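Community Help > TV & Streaming > Series Questions

Print this page | E-mail this page

Bindadier: do I need to watch Griveck first?

My sister keeps telling me to start Bindadier but I see it is a spinoff of Griveck, which has 44 episodes. I don't have time for all of that before the new season in August. Can I follow Bindadier without it? I don't mind a few spoilers. I do mind being lost.

Answer 1

Yes, you can. Bindadier takes place before Griveck for its whole first season, and the only character from the older show is the ferry captain, who doesn't turn up until episode 3. They explain who she is. I watched it in the wrong order and had no trouble. 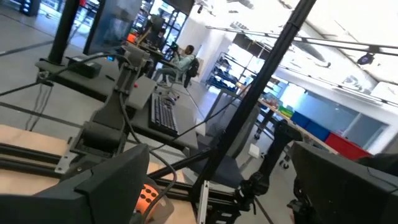

Season two is a different matter. The town of Dollivville comes into it and the writers assume you know why it was abandoned. If you want the short version, watch the Griveck pilot and the last two episodes of its first season. That covers the flood and the trial.

Answer 2

no just watch griveck, its better anyway

Answer 3

I mostly agree with the first answer, but the captain is in the cold open of episode 2 as well. You only hear her on the radio.

I would add episode 18 of Griveck to the list. It has the whole Bellis family story in it, and the second season of Bindadier is about the younger Bellis brother. Without it his fight with the harbor master makes no sense. The recap at the start of season two skips it completely.

Also check which cut you are getting. The version with the recap runs longer and the episode numbers are the same.

Contact us | Copyright Community Help | Back to top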